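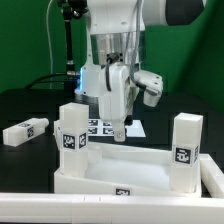
自動化設備計画論 講義資料 第4回
組立作業用ロボットセルの調達計画と予算編成
担当：Branwen Samuel 演習担当：Rania Fahmy

1．本回の範囲

前回は、作業分析表から自動化の対象工程を選定する手順を扱った。本回は、選定した工程を実現するための設備一式について、仕様の確定、費目の整理、見積の取得、予算要求書の作成までを扱う。対象は、小型部品をトレイに挿入し、または取り出す卓上規模の作業とする。搬送ラインと連動する大型設備については第7回で述べるため、本資料では触れない。

受講者は、配付済みの「Flurkumach 工程仕様書（教材版）」を手元に置いて読み進めること。以下で「仕様書」と記す場合は、すべて同書を指す。

2．調達単位としての「セル」

ロボットの購入を検討する際、担当者の関心はアーム本体の価格に集中しやすい。カタログに掲載される価格も、多くは本体と制御装置のみを対象としている。しかし、作業を成立させるために必要な物品と役務は広い範囲に及び、本体の見積書だけを根拠に予算を要求した計画は、年度の途中で必ずといってよいほど補正を要する。

本講義では、調達の単位を「セル」と呼ぶ。セルには次のものを含める。

（1）アーム本体、制御装置、非常停止装置
（2）グリッパおよび指部品、取付フランジ、配線類
（3）作業台、架台、支柱、クランプ
（4）固定カメラ、手先カメラ、照明、背景材
（5）位置合わせ用マーカー、校正用シート
（6）トレイ、治具、模擬ワーク
（7）ソフトウェア使用権、保守契約、教育訓練
（8）据付工事、電源工事、安全確認に要する費用

演習で用いる模擬企業 Mosilton の計画では、明細は38項目となった。このうちアームに直接かかわる項目は2項目にとどまる。項目数と金額は比例しないものの、明細の大半が周辺機材と役務で占められる点は、予算編成に着手する前に理解しておく必要がある。

3．要求仕様の書き方

仕様書の作成にあたっては、機器の名称から書き始めてはならない。最初に記すのは作業の内容であり、次に作業の受入条件、最後に機器に求める性能を記す。発注者が機器を先に指定すると、作業が達成できない場合の責任の所在が不明確になる。

作業の内容は、ワークの形状、寸法公差、表面の状態、供給時の姿勢、最終の姿勢によって表す。供給時の姿勢が一定でない場合、すなわち立てて置かれるものと寝かせて置かれるものが混在する場合には、その旨を明記する。姿勢の種類が増えれば把持計画と認識処理の両方に費用が生じ、後から追加すると契約変更の対象となる。

受入条件には、連続稼働の時間、許容する失敗の回数、失敗時の復帰方法を含める。「安定して動作すること」のような表現は検収の基準にならない。演習の提出物にこの種の表現がある場合は差し戻す。

4．視覚系の費目

視覚系は、見積漏れが最も多い区分である。固定カメラは作業領域の全体を把握するために用い、手先カメラは把持の直前における相対位置の確認に用いる。両者は役割が異なるため、一方を省略して費用を抑える案を採る場合は、省略した側の役割をどの機器または手順が引き継ぐかを計画書に記載しなければならない。

手先カメラについては、解像度のみで機種を比較する例が多く見られる。アームの移動中に撮像する場合、画像の質は露光時間と照度に大きく左右される。
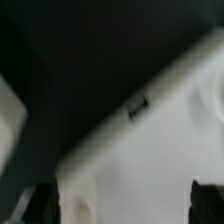 図1　手先カメラの画像。動きによるぶれが全体に及び、白い物体の輪郭が不鮮明になっている。

移動中の画像を認識処理に用いる計画であれば、露光時間を短くできる機種と、それに見合う照明を同時に計上する。静止後の画像のみを用いる計画であれば、カメラの要求性能は緩和できるが、停止の時間がサイクルタイムに加算される。どちらを選ぶかは予算担当者が単独で決める事項ではなく、工程の責任者との合意を文書に残す必要がある。

照明は本体価格に対して安価であるため、消耗品費に含めて処理されることがある。この処理には二つの問題がある。第一に、消耗品費は執行の時期が本体と異なり、据付時に照明が揃わない事態を招く。第二に、照明の配置は校正の結果に影響するので、後から設置すると校正作業を再度発注することになる。照明は本体と同じ区分に置くこと。

5．アーム、グリッパおよび治具の費目

アームの台数は、作業の内容から導く。1台で足りる作業に2台を導入する場合は、並行作業による時間短縮、または持ち替え作業の必要性を数値で示す。将来の拡張を理由とする場合には、拡張の時期と対象工程を年度計画に記載し、当該年度の予算とは別の欄に置く。

2台の可動範囲が重なる配置では、干渉の確認に要する役務費が生じる。この費用は供給者によって扱いが異なり、据付費に含める者、ソフトウェアの設定費に含める者、見積の対象外とする者がある。相見積の前に、どの費目に計上するかを発注者が指定しておくと比較が容易になる。 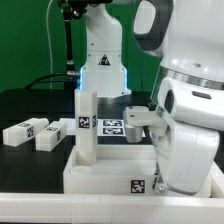 グリッパについては、把持部の形状がワークに依存するため、標準品の価格で予算を組むことは適切でない。指部品は摩耗や接触によって交換が必要となるほか、ワークの変更のたびに設計をやり直すことがある。初年度は標準品1組、専用品1組、予備1組を計上し、次年度以降は予備のみを計上する方法を推奨する。

トレイと治具は、試作と量産仕様の2段階に分けて計画する。試作段階では造形品を用い、形状が確定してから耐久性のある材料に切り替える。初めから量産仕様で発注した場合、寸法変更が一度生じただけで当初の節約分が失われる。なお、造形品を用いる期間は、寸法の経時変化を確認する点検の工数も見込んでおくこと。

配線の引き回しも見積の対象である。アームの外側に沿わせる配線は、関節の動作に追従する余長と固定具を必要とする。カメラの配線、グリッパの配線、電源線を別々の業者が施工すると、相互の責任範囲があいまいになる。演習の事例では、配線一式を据付業者にまとめて発注している。

6．マーカーと校正作業

位置合わせ用マーカーは、印刷物であるために費用の議論から外れやすい。材料費は小さいが、貼付位置の測定、登録、定期点検には人手を要する。計画書では、マーカーの材料費と管理の工数を分けて記載する。

管理の工数は、マーカーの枚数と、マーカーを貼付する対象の数によって決まる。作業台に置く校正用シートは位置を動かさない限り再測定の必要がない。これに対し、ワークやトレイに貼付するマーカーは、対象の交換のたびに登録の確認を要する。両者を同じ単価で積算してはならない。
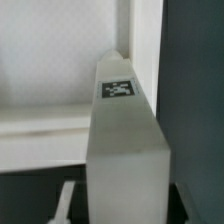
マーカーの寸法と貼付面は、調達の前に撮像試験によって決定する。机上で画素数を計算し、十分な余裕があると判断した場合でも、実際の画像が計算どおりの鮮明さを持つとは限らない。直前の手先カメラ画像では、白いブロックの上部の面にあるマーカーが傾いて写り、内部の白い升目は隣どうしがにじんでいる。また、左上方からの光を受けた白い面は白飛びに近い状態である。このような条件が想定される場合、マーカーの拡大、照明の調整、貼付面の変更のうちいずれで対応するかによって計上する費目が異なる。試験の結果を添付し、採用した対応を予算要求書の備考欄に記すこと。

校正の頻度は、設置直後、機器の交換後、定期の三つに区分する。定期校正の間隔は、供給者の推奨値をそのまま用いず、受入条件に記した許容誤差から逆算する。校正を自組織で行う場合は教育訓練費を、外部に委託する場合は役務費を計上する。双方を計上する計画は、内容の重複がないことを説明できる場合に限り認める。

7．費用配分の目安と予備費

Mosilton の事例における初年度の配分では、アーム本体と制御装置が総額の40％を占める。残額は、視覚系、グリッパと治具、据付と安全、ソフトウェアと教育、予備費の順に割り当てている。この値は事例に固有のものであり、他の計画にそのまま適用することはできない。受講者は、自分の計画における配分を算出したうえで、事例との差が生じた理由を説明すること。

予備費は、使途を定めない余裕金として扱わない。想定される変更を列挙し、それぞれの発生時期と費用を見積もり、合計額を予備費とする。列挙すべき変更には、少なくとも次のものを含める。

ワークの寸法変更に伴う指部品の再製作
トレイの再設計
照明の追加
安全確認の指摘に基づく囲いの変更
輸送遅延に伴う据付日程の変更

未使用の予備費を年度末に別の物品へ振り替えることは、本講義の演習では認めない。

8．見積の取得と日程

見積は同一の仕様書に基づき、複数の供給者から取得する。演習では、Skekton と Preda の二者から見積を受領したものとして比較を行う。Skekton の見積は一式価格で内訳が少なく、Preda の見積は項目ごとに分かれている。総額はSkekton が低いが、校正作業と初期教育が含まれていない。比較表を作成する際は、欠けている項目を補正額として加え、補正後の総額で順位を付けること。

納期については、契約から据付完了まで11週間とする。年度内に検収を終えるには、10月までに仕様を確定しておく必要がある。仕様の確定が遅れた場合に短縮できる期間は限られており、特に電源工事と安全確認は、機器の到着を早めても短縮されない。日程表には、物品の到着日に加えて、設置場所が使用可能となる日を必ず記入する。

検収は、数量の確認、単体動作の確認、作業全体の確認の3段階で行う。支払いを段階ごとに分割する契約では、最終段階の支払割合を低く設定しすぎないよう注意する。作業全体の確認で不適合が判明した際に、供給者に対応を求める根拠が弱くなるためである。

9．演習課題

仕様書に記載された挿入作業について、次の書類を作成し、次回の講義開始時に提出する。

課題A：作業の内容、受入条件、機器の要求性能を記した要求仕様書
課題B：第2節の区分に従った費目明細表
課題C：二者の見積の補正比較表と、選定理由を記した文書
課題D：据付完了までの日程表

課題Bでは、単価の出典を項目ごとに記入する。教材の単価表にない品目は、仮単価であることを明記したうえで計上してよい。課題Cの選定理由は、価格、納期、保守体制のそれぞれについて記述する。

書式に関する質問は演習担当の Fahmy が受け付ける。提出後の差し替えは、計算の誤りを訂正する場合に限り一度だけ認める。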